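Recording pick-and-place demonstrations with a hand-held gripper

You need the gripper, a charged battery, a table and a few ordinary household things. These notes cover one task, picking up a bottle and putting it down somewhere else, but most of it carries over to cups and boxes. We use the Lorngate hand unit and the Draseck recorder. Other makes will have different menus.

Before you start

Wipe the lens. Check that the fingers open fully and close evenly, and tighten any screw that has worked loose. Start the recorder, open a new session and type in the task name. Keep the name short and use the same one every time – the sorting script treats "move bottle" and "bottle move" as two tasks.

Making one recording

1. Hold the gripper well back from the table with the fingers open.
2. Press record and keep still for 2 seconds.
3. Move in at a steady pace, low and level. Bring the open fingers to either side of the bottle.
4. Pause briefly before closing. Squeeze until the grip is firm, then stop squeezing.
5. Lift, carry and set down. Let go fully before you back away.
6. Press stop.

If you knock something over, stop and delete the take. Don't pick the object up with your free hand while recording.

Changing things between takes

After every 5 takes, move the bottle and come in from a different side. Leave other objects on the table and swap them now and then. 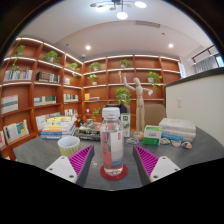 Shift your own standing position too, or every approach will follow the same line. Our first set for the Lim arm had 863 takes and nearly all came from one corner of the table. The arm did well from there and badly from anywhere else. The second set had over 1,000, with more variety, and was much easier to train on.

Copy the session off the recorder before switching it off.

Comments

Does the still part at the start matter? I've been trimming mine.

Reply: Leave it in. The recorder uses it to set the starting pose.

Step 4 fixed my dropped bottles – I was closing while still moving. Thanks.

Contact Brokier | Copyright Brokier | Back to top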